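Support log: Ponoritz exhibition booking page
Posted September 12, 2021 by Lorkwood Support Desk
7 shares | 3 comments

Visitors to the Sezer fashion exhibition report that timed tickets for the sock and knitwear rooms are charged but not issued. The fault affects 132 bookings made through the Ponoritz page.

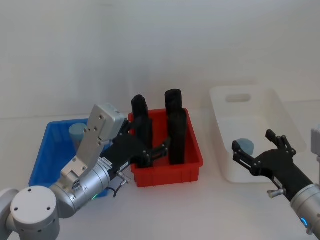 Affected bookings have been placed in a separate queue and will be handled by order number. Staff at the Platulov store are asked to keep printed vouchers sorted by colour, in bins set side by side like the blue, red and white ones on the table, until the queue is clear. Vouchers must not be reissued by hand.

Update 1: The fault was traced to the members' discount code, which returned an empty ticket when used with a late entry slot.
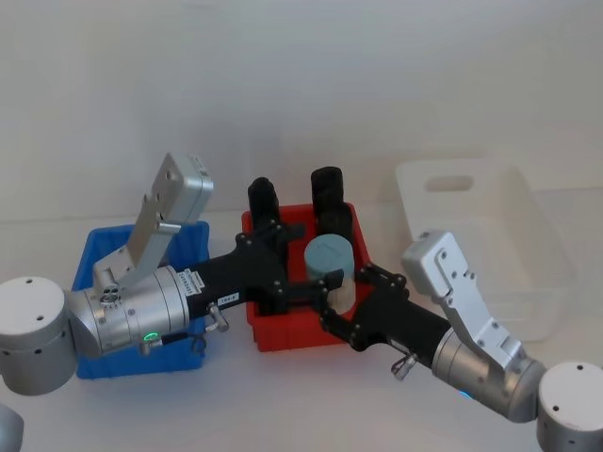

Blue, red and white bins, with two robot arms above.

The code has been withdrawn. Error 449 may still appear on older phones; customers should reload the page once and then wait. 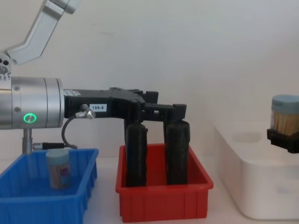 Replacement tickets will be sent by email to the address given at payment. Refund requests should quote the order number and the entry slot.

Update 2: 124 tickets reissued. Eight remain open.

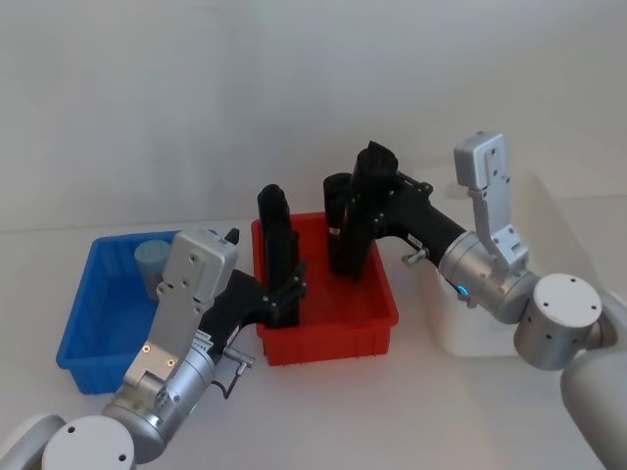

Sezer replied that the door list would be accepted for the remaining bookings.

Comments (3)

mirelle_k: Mine came through this morning, thank you.

Guest: Does this cover the catalogue as well?

Lorkwood Support Desk: Catalogue orders are not affected.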